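Laboratory Diary, Tretska Manipulation Program
Entry for the collection shift, June
Kept by Leonilde Meireles

8:40 a.m.

The shift opened with the usual review of the previous record. Keir Gillies had left a note that 13 of the demonstrations gathered for the bin task were to be held back from the training set until their labels could be checked. I have moved them to the review folder and informed Sofia Brandão, who is responsible for the labels this month. The remaining demonstrations were accepted without change.

The target for the day was set at 41 accepted demonstrations of the transfer task. Conceição Henriques operated and I kept the log. Conceição Pinheiro was at the Hosden office until midday and joined us after lunch.

10:15 a.m.

The first set was completed. Seven attempts were rejected, all for the same fault: the operator began to move before the recording had started, and the opening part of the reach was missing. The written procedure asks the operator to wait for the tone. The tone is difficult to hear when the ventilation is running, and I have asked that its volume be raised. Until this is done, the person keeping the log will say "go" aloud.

It was also agreed that a slow or hesitant grasp is not in itself a reason for rejection. The program requires examples of recovery as well as of clean work, and the earlier rule, written for the Sibiya trials, was removing too many of them. Attempts in which the object is dropped and picked up again will be kept and given their own label. I expect some disagreement about what counts as a second attempt, and Sofia Brandão will write a short definition for the binder.

1:30 p.m.

Conceição Pinheiro brought comments from Hosden on the last delivery. They found the wrist views useful but too much alike, as the starting pose hardly changed from one demonstration to the next. She proposed that the operator choose the starting pose from a printed list of five, moving to the next one after each accepted attempt. This was adopted for the afternoon. It slows the work a little, and Conceição Henriques asked that the daily target be looked at again if the practice continues. I have passed the request to Keir Gillies in writing.

The log sheet has no column for the starting pose. I wrote the pose number in the margin and will add a column before the next shift.

3:50 p.m.

The target was reached. Files were copied to the Gakmont storage and the copy was checked against the log. One file name had been used twice; I corrected it and initialed the change.

One wrist-camera view is entered with this record. The gripper is in the foreground with the yellow bin to its left, and the arm with the slender-fingered hand is farther back, on the right. The glowing blue ring on the nearer arm is plain to see, and Sofia Brandão has asked that lights of this kind be mentioned in the notes on the visual data. 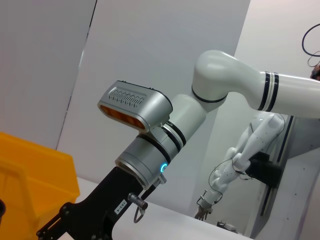 Matters Carried Forward

Volume of the start tone to be raised.
Definition of a second attempt, from Sofia Brandão.
Column for starting pose to be added to the log sheet.
Reply from Keir Gillies on the daily target.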